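Filed under: Workplace / Automation / Galleries

Two arms and a pasta shelf

Quick post, on my break. People at the other sites keep asking what the arms are like to work beside, so, a few notes and then the gallery. Will fix the spelling later. Probably.

For anyone new: Jirkelmont, dry goods side. 14 of us on the floor. Restocking, facing, pulling orders, same as it's been since I started at the old Moser building. Cotus is the name for the arm project. Management likes the name, we mostly say "the arms".

What's changed so far. Less bending. The low shelves were the worst of it, everybody on days has a bad back or a bad knee from the low shelves, and that's the work the arms are meant to take over. Not there yet. Bags are hard. Boxes they're fine with, tins fine, but a bag of pasta slumps differently every time you put it down and somebody has to set it right again. That somebody was me for most of May.

More screens though. More standing still, too, which I didn't expect to mind and I do. You used to get a good walk out of a shift. Now if you're on arm duty you stay put, watch, fix a bag, hit reset, write it in the log. My feet hurt in a new place.

The log is at 2219 entries. Every one typed by a person, half of them by Thaddäus Zaugg, who types with two fingers and is still faster than me. He was a picker for years and now he's on the arms full time, same grade, small raise after the union asked twice. He likes it. Says the quiet suits him. I'd go a bit mad.

Labour side, since that's the real question. No one's been let go. Two people retired from afternoons and their spots haven't been posted, make of that what you will. We asked for it in writing that arm duty gets rotated and we got a yes by email, still waiting on the actual paper. Drurer, the sister site, did theirs the other way round, got the paper first and then let the machines in the door. Smarter. If your place is about to start, do it like Drurer.

Training was one afternoon. Should of been three. Where the stop is, what to do when it stalls, who to call. Nothing about how to set a shelf so a gripper has room to get in, and that turned out to be most of the job. We've worked it out ourselves and there's a taped up sheet now, go read it before your first turn please.

Comments are open, be nice, I'll answer on my next break.

GALLERY

Pasta, the hard one. Every shelf has its easy row and its row that makes you late for lunch, and bottom is always the late one, for arms same as for people. Spaghetti up top, side by side, leaning forward, nice long flat bags you can get hold of. Then the short stuff underneath. Left arm has its gripper in front of the middle red bag, and look at the orange macaroni on the right, tilted and bulging out past the edge of the rack. I'd straighten a bag like that without thinking, walking by with my hands full. Now its a line in the log.

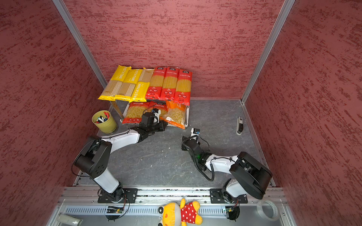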